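Player minutes not updating after loan transfer
Category: Match Data / Squad Feeds
Last updated: 7 Mar 2024
2 min read

Reported by: Maribel Sánchez, Ronport
Product: Zekatlow squad feed
Status: Resolved

Season minutes for the striker Urrego stopped at 126 after his loan from Botent to Ronport. He has since started 3 league matches. The club page and the mobile app both show the old total. Goals and bookings are correct.

Steps tried: cleared the page cache, re-ran the nightly import, removed and re-added the player on the squad list. No change. 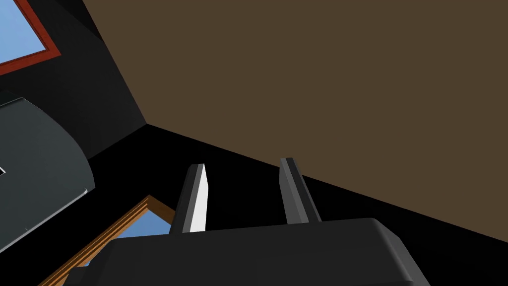
Marleny Rivadeneyra replied that the minutes field is keyed to the registration ID, while goals and bookings are keyed to the player ID. A loan creates a second registration. She asked for the import log and the value of loan_parent on the Ronport record.

Log attached. loan_parent is blank. The import skips the row with "registration not linked" and carries on without raising an alert. The other loan players were registered in August, before the season rollover, and their totals are fine.

Set loan_parent by hand to the Botent registration and forced a refresh. The refresh timed out at 300 seconds. Second attempt, limited to the one squad, finished in about 10.
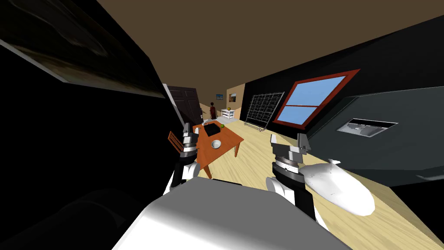
Fig. 2: Simulated interior, two grippers raised

Minutes now total correctly across both clubs. The centre column on the match report still showed the old figure until the page template was republished.
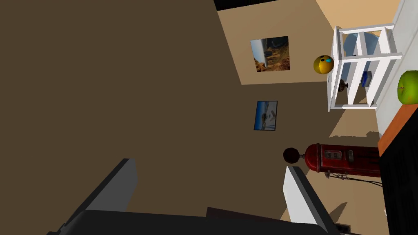

RESOLUTION NOTES

Mid-season loans need loan_parent filled in before the first import. Check the field whenever a registration is added after rollover. An alert for skipped rows has been logged as a separate request. Ticket closed by Marleny Rivadeneyra.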